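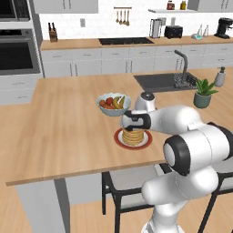 Vasitz-Küche: Datensatz und Code der Robotik-AG

Stand: Dienstag, 28. Juli 2020

Das Repository enthält die Simulationsumgebung, die aufgezeichneten Episoden und die Auswerteskripte aus dem Schuljahresprojekt der Robotik-AG. Betreut wird es von Haruto Nakajima (Simulation, Aufzeichnung) und Nantana Suksawat (Auswertung, Dokumentation). Die Szene ist eine gerenderte Küche mit Kücheninsel, an der ein weißer Roboterarm mit Greifer arbeitet. Aufnahmen mit echter Hardware sind nicht enthalten.

Aufgaben

Teller: Greifer über den Pfannkuchenstapel auf dem Teller mit rotem Rand fahren und dort halten.
Obst: ein Stück Obst aus der Schale nehmen und auf der Insel ablegen.
Topfpflanze: Pflanze neben der Spüle verschieben, ohne den Wasserhahn zu berühren.

Die Rückzeile mit Kochfeld, Wasserkocher oder Mixer und Toaster ist reine Kulisse. Die Geräte haben Kollisionskörper, lassen sich aber nicht bedienen. Das gilt auch für Backofen und Mikrowelle.

Umfang

1000 Episoden, verteilt auf die drei Aufgaben. Die Verteilung ist nicht gleichmäßig, die Aufgabe Topfpflanze kam erst im Februar dazu und ist deutlich schwächer vertreten. Aufgezeichnet wurde mit 20 Bildern pro Sekunde. Eine Episode dauert im Mittel etwa 16 Sekunden.

Verzeichnisse

szene/ Modelle, Texturen, Lichteinstellungen
episoden/ je Episode ein Unterordner mit Bildfolge und Gelenkdaten
feno/ Steuerung und Aufzeichnung
auswertung/ Skripte für Tabellen und Diagramme
doku/ Protokolle der AG-Treffen

Installation

1. Repository klonen.
2. Python 3.7 oder neuer installieren, virtuelle Umgebung anlegen.
3. Abhängigkeiten aus requirements.txt installieren.
4. Mit "python feno/start.py --aufgabe teller" einen Probelauf starten.

Auf den Rechnern im Computerraum fehlt den Schülerkonten das Schreibrecht für den Standardpfad. Dort den Zielordner mit --ziel angeben. Ohne Grafikkarte läuft die Simulation, das Rendern muss dann mit --klein gestartet werden.

Format der Episoden

Die Gelenkwinkel stehen in einer CSV-Datei, Angaben in Radiant, eine Zeile pro Bild. Die letzte Spalte ist die Greiferöffnung zwischen 0 und 1. In meta.json stehen Aufgabe, Startwert des Zufallsgenerators, Kürzel der steuernden Person und das Feld "erfolg". Dieses Feld wurde von Hand gesetzt. Bei strittigen Fällen ist es leer, die Skripte überspringen solche Episoden.

Bekannte Probleme

Die Pfannkuchen sind als ein einziger starrer Körper modelliert. Einzelne Schichten können nicht abgehoben werden.
Beim Obst rutschen die Bananen gelegentlich durch den Schalenrand. Betroffene Episoden tragen in meta.json den Vermerk "physik".
Der Barhocker hat keinen Kollisionskörper.
Licht und Kameraposition sind in allen Episoden gleich. Für Modelle, die auch in anderen Küchen funktionieren sollen, reicht der Datensatz nicht aus.

Mitarbeit

Änderungen bitte auf einem eigenen Zweig und mit kurzer Beschreibung einreichen. Neue Episoden vorher mit auswertung/pruefen.py kontrollieren. Wer neu in der AG ist, fängt am besten mit der Aufgabe Teller an.

Lizenz

Code: MIT. Episoden und Texte: CC BY 4.0. Bei Verwendung bitte "Robotik-AG, Vasitz-Küche" angeben.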